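10th August
Posted by Estomcombe Picking Notes
Print this thread | E-mail this thread

We use cookies to remember your preferences. Accept | Manage

1/ Right, several of you asked for the Taltgate review. It's a bin-picking software subscription with a calibration kit in the box, you bring your own arm. We've been running the trial since June and I have opinions, most of them printable.

2/ Price first, as that's what you'll scroll for. $3490 for the kit, then $39 a month per cell. The kit is a calibration plate, a mounting bracket, a licence dongle and a laminated card that says WELCOME in a font I associate with dental clinics.

3/ The dongle is the size of a grain of rice. It cost more than my first car. I have tied it to a wooden spoon.

4/ Setup took us an afternoon, which for this industry is a miracle. The wizard walks you through calibration in plain language and only once told me to "consult your integrator". I am the integrator. We had a quiet moment together.

5/ What it does well: mixed junk. Most packages I've trialled want a bin full of identical brackets and a signed promise that you'll never change supplier. Taltgate lets you tip in whatever's in the drawer and have a go, no CAD models, no training run.

6/ Our test is household odds and ends, because our customers sort returns and returns are chaos. Hairbrushes are the bit I care about. Bristles at one end, smooth handle at the other, and a centre of mass that's never where the software reckons it is.

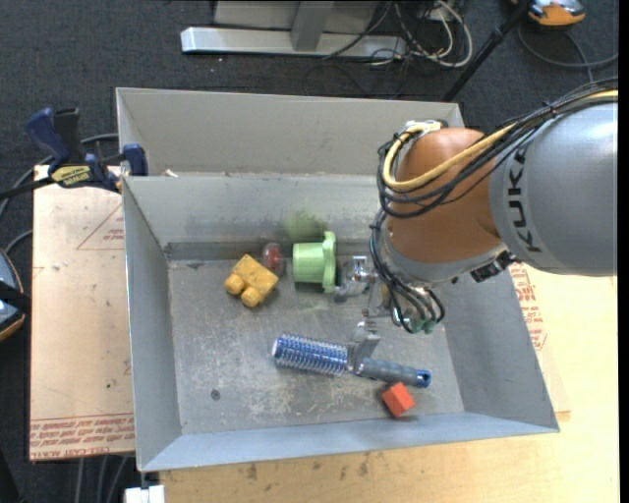
7/ The trial log has 2773 pick attempts in it now. I'm not going to quote you a success rate, because the dashboard has its own definition of "success" and it's a generous one. Picking a thing up and dropping it straight back in the same bin counts. By that standard I've been to the gym every day this year.

8/ Grasp planning is decent on blocks and anything chunky. It's a bit shy near the walls. You can turn the wall margin down, but the setting lives under Advanced > Legacy > Other, behind a warning written by someone who has been sued.

9/ Turn the margin down anyway. Just do it in small steps and keep a hand near the stop button. Grey sheet metal is cheap, fingers for the gripper aren't, and neither are yours.

10/ Shiny bins were my big worry. Ours has enough scratches on it to have lost any showroom sparkle, and the planner coped. Put a brand new one in and it started seeing objects that live only in the reflections. It tried to pick one up. Very confident approach, lovely motion planning, nothing there.

11/ Support: I've lodged 10 tickets. Nine got a reply from a human within a day, and the replies were good. The other was about the fan noise in their camera controller and I think we've agreed never to speak of it.

12/ How it compares. Meltano's package plans faster and has a nicer interface, but it wants you to buy their gripper, their camera and, I suspect eventually, their coffee. McPhee's is cheaper up front and the manual is a scanned PDF with somebody's lunch order in the margin — still the best manual of the three.

13/ Things I'd fix tomorrow if they let me in the building: the export (CSV only, semicolons, why), the update that restarts itself in the middle of a run, and the cheerful little chime on every completed pick. There is no mute. I have put tape over the speaker and it's now a cheerful little thud.

14/ Would I buy it? For a small shop with an arm already on the floor and a different mess every week, yes, probably. For one part number forever, save your money and get a bowl feeder.

15/ We're keeping the subscription till the end of the trial and then I'll haggle. Next job is soft packaging, starting with padded mailers. If you've got a setting that works for those, replies are open.

Get new threads in your inbox. Enter your e-mail address to subscribe to the Estomcombe newsletter. Unsubscribe at any time.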